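Bass Player Wanted for Giraldo (Plus One Patient Accordion Tech)

2 min read

Hi! I'm Anselmo Henao, I play accordion and write most of the tunes in Giraldo, and we need a bass player. Our last one moved across the country for work (we miss him, we're happy for him, we want his amp back) and we have a record to finish.

We play cumbia and vallenato mostly, with some waltzes my grandfather taught me and a couple of things that don't fit anywhere. There are four of us right now: accordion, guacharaca, drums and guitar. The record is called Dolero, it has 13 songs on it, and 8 of them still need bass. I'd love to have it out by December.

What I'm after is somebody who can sit on a groove for a long time and enjoy it. Upright or electric, I don't mind. Reading is nice but my charts are messy, so good ears will get you further. If you grew up on funk or Motown and have never played a cumbia in your life, write to me anyway – I'll send you a stack of recordings and we'll go from there.

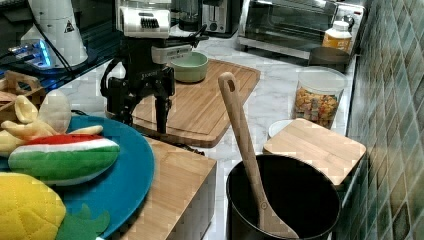 We rehearse two evenings a week at Keton, over the tire shop, and yes, there are stairs. There's a decent bass cab in the room already, so you can leave yours at home. Gigs pay an even split after gas. Studio days at Fistura are paid separately, and I settle up the same night because I've been on the other end of that.

Now the second thing! My old three-row has a couple of sticky buttons and a reed that wheezes on the low side, and I'm looking for someone who repairs accordions and won't laugh at the state of the bellows. Paid work, obviously. If you're learning the trade and have a teacher looking over your shoulder, that's fine with me.

To try out for bass, send me two recordings of you playing, any style. Phone recordings are great – please don't go book a studio for this. Tell me which evenings you're free and whether you sing, even a little (we're short on low harmonies). Leave it all on the band voicemail, extension 2681, or hand me a note after a show. I answer everybody, just slowly.

Posted 2021-06-16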